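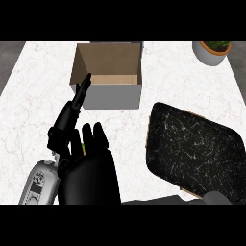 An open cardboard box on a white marble countertop.

2 October 2018

Gevetico opens a window and door repair workshop in Bustbridge

Hi all, Daiane Godoy here. I run Gevetico, and I'm pretty chuffed to say we've got the keys to our own workshop in Bustbridge! We've been fixing old timber windows out of my garage since May, and my neighbours have been very patient about the sanding.

If you live in an older house you'll know the drill. The sash sticks all summer, the putty falls out in lumps, and come winter there's a draught that lifts the curtains. Most people get told to rip the lot out and start again. I'd much sooner see the frame first, as plenty of them only need a new sill, fresh cords and a decent coat of paint.

The new place has room for 50 sashes at a time (the garage held two, if I parked on the street). Lihua Hou is looking after the joinery side and Wiremu Cartwright will be out on the road doing quotes, so you might meet him before you meet me. We'll board up the opening neatly while your window's with us.

Doors are new for us as well. We can rehang them, splice in new timber where the bottom rail has rotted, and sort out locks that don't line up any more.

Quotes are free anywhere in Bustbridge, and the first 100 customers get their sash cords replaced at no extra charge. Drop in for a cuppa and a look at the benches, and bring your measurements if you've got them.

Media enquiries: Ruoxi Jin, Gevetico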